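Robôs param por causa de tampas de caneta, e a culpa é de um estalo

Biteo suspende célula de dois braços por 3 dias; arquivo de configuração trazia a força errada

13 de junho de 2020

A Biteo, que monta e revende células de manipulação com dois braços, confirmou neste sábado que interrompeu os testes de uma delas depois de uma série de canetas esmagadas, tampas rachadas e uma parada de emergência. O adversário, convém registrar, era uma esferográfica.

A tarefa faz parte do projeto Tarnen, iniciado em maio: uma garra segura a caneta em pé, a outra traz a tampa, e as duas se entendem. Qualquer criança em idade escolar resolve isso sem olhar. A célula resolvia também, até a última atualização do software de controle, fornecido pela Trendum.

Segundo o relatório interno, o limite de força do braço que leva a tampa deveria ser de 50 newtons. O arquivo instalado dizia 200. Com o valor correto, o braço desiste ao encontrar resistência e tenta de novo. Com o outro, ele não desistia de nada. Na pior das ocorrências, o corpo da caneta cedeu, um caco passou por cima da borda da bancada e o operador apertou o botão vermelho. Ninguém se feriu. O jaleco, informa o mesmo relatório, não teve a mesma sorte com a tinta.

Havia ainda um segundo problema, mais discreto. O sistema considerava a tampa encaixada quando a força caía de repente, sinal do pequeno estalo que todo mundo conhece. Plástico rachando produz queda parecida. Em 2 ocasiões, a célula anotou como sucesso uma tampa partida ao meio e seguiu para a caneta seguinte, satisfeita.

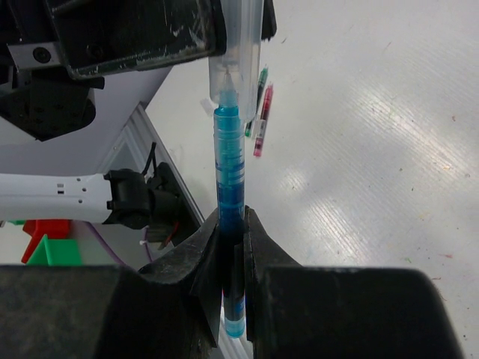 Tampa transparente em uma garra, caneta azul na outra: o encaixe que motivou a revisão.

A Trendum reconheceu o erro e o atribuiu a um perfil de outro cliente, copiado junto com a atualização. A Tsuchiya, responsável pela inspeção de segurança, liberou a volta ao trabalho com três exigências: limite de força travado fora do arquivo de configuração, anteparo transparente diante da bancada e óculos de proteção para quem estiver por perto, inclusive visitas.

A confirmação do encaixe passa a depender também da posição final das garras, e não só do estalo. A Biteo retoma os testes na próxima semana, em velocidade reduzida, e já encomendou mais canetas.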